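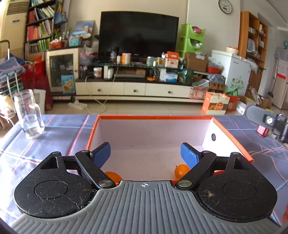

Grinville used to be a citrus town, and hardly any of us who go to school in it had any idea! Our Year 10 geography project set out to find out how the irrigation channels shaped the settlement, where the orchards went, and what you can still see of them if you know where to look. Most of us only knew citrus as something that lives at home on a checked tablecloth, a couple of pieces at the bottom of a box with bright orange rims, and had never wondered why half the streets on the east side of town are named after varieties. Valencia Street, Navel Court and Seville Lane all sit on what used to be orchard blocks, and once you see that on a map the whole suburb starts to make sense.

Where we looked

We started with the old parish maps in the Grinville library, which are kept in long flat drawers and are much bigger than we expected (you need two people to turn one over). We then laid tracing paper over a current street map and drew in the main channel, the side channels and the orchard boundaries. This took three lunchtimes and a lot of rubbing out. The scales didn't match, so we used the railway crossing and the bend in Wolley Creek as our fixed points and stretched everything else to fit between them.

After that we walked the main channel from the Gratwood Road bridge to the old pump house. It's a bit over an hour if you don't stop, and we stopped constantly. We took a clipboard, a clinometer we had made in maths and a soil auger from the ag plot.

Water first, then trees

The thing that surprised us most was the order it happened in. We had assumed people planted orchards and then dug channels to water them. The maps show the main channel complete before a single block is marked as planted. The settlers' company dug it by contract and then sold the land on either side, and the price depended on how high your block sat compared with the water. Low blocks got water by gravity and cost more. High blocks needed a pump, and quite a few of those went back to sheep within a few years.

At its biggest the orchard area covered 200 hectares and was worked by 19 growers. The packing shed ledger has a page for one September where the season's total is written at the bottom in red ink: 1,877 crates, all sent by rail. We loved this page. Somebody had added it up wrong in pencil first and crossed it out.

The shed was run by the Barros Fruit Company, and its loading platform is still there behind the tyre place. You can stand on it. The edge is worn into shallow dips where the trolleys came off, and the dips are spaced the same distance apart as the doors of a goods wagon, which we checked against a drawing in the railway museum's booklet.

What the soil told us

We took auger samples in the reserve beside the channel, on the slope above it and in the school's bottom paddock. The reserve soil was a red-brown sandy loam that crumbled nicely and drained fast. On the slope we hit a pale, hard layer not very far down and couldn't get the auger through it, even with two people leaning on the handle. The bottom paddock was grey clay that rolled into a long ribbon without breaking.

Citrus hates wet feet, so the clay was never going to work, and the maps agree: the bottom paddock is marked as grazing on every single one. The blocks that lasted longest were all on the sandy loam. It was really exciting to have the auger and the map saying the same thing, especially as we had filled in the soil sheet before we looked up the block numbers.

Why the orchards ended

We went in expecting one big reason, like a drought or a disease. What we found was messier. The railway branch closed and fruit had to go by truck to Gratwood, a 30 minute drive even on the modern road and a good deal longer on the old one. Salt started coming up on the lower blocks after years of heavy watering. Then the town needed land for houses, and an orchard with tired trees and a road frontage was worth more as a subdivision. Each of these shows up on the maps at a slightly different time, and the blocks disappear in patches from the south end up.

The salt is still visible in one spot. Near the pump house there's a bare patch with a white crust along its edge and nothing growing on it but samphire. We had only ever seen salinity in the textbook, and there it was, a short walk from the skate park.

What is left

More than we thought! There are old trees in back gardens all over the east side, and when you plot them they fall into rows that cross straight through the fences. Our favourite stretch is along Navel Court, where the trees in neighbouring yards line up so neatly you could run a string between them. People there told us they pick through winter and give bags away, and that the older trees have thick-skinned fruit that is sour until quite late in the season. Marmalade came up in nearly every conversation. 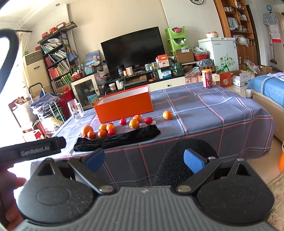 Oranges and small red tomatoes on a plaid tablecloth, with an empty handled jar and an open box behind.

We also found a row of windbreak pines, a concrete water gate with its slot still clear, and part of a side channel which is now the dip in the middle of the footy oval. Anyone who has played there in July knows exactly where that channel ran.

Problems and things we would change

Our tracing paper map is out by up to half a street at the north end, where there were no fixed points to use. Next time we would scan the parish maps and line them up on the computer. We also did all our walking in dry weather, and it would have been useful to see where water collects after rain. The ledger only survives for some years, so we can't say whether that red ink September was a good season or an ordinary one.

We asked about the garden trees at the front gate, so streets where people were home in the afternoon are better covered than the others. Seville Lane is nearly blank on our map and we don't believe it should be.

Further work

The Wolley Creek end of the channel is on private land and we have written to ask if we can walk it. We would also like to take graft cuttings from the Navel Court trees for the ag plot, on the sandy loam side this time, well away from the bottom paddock.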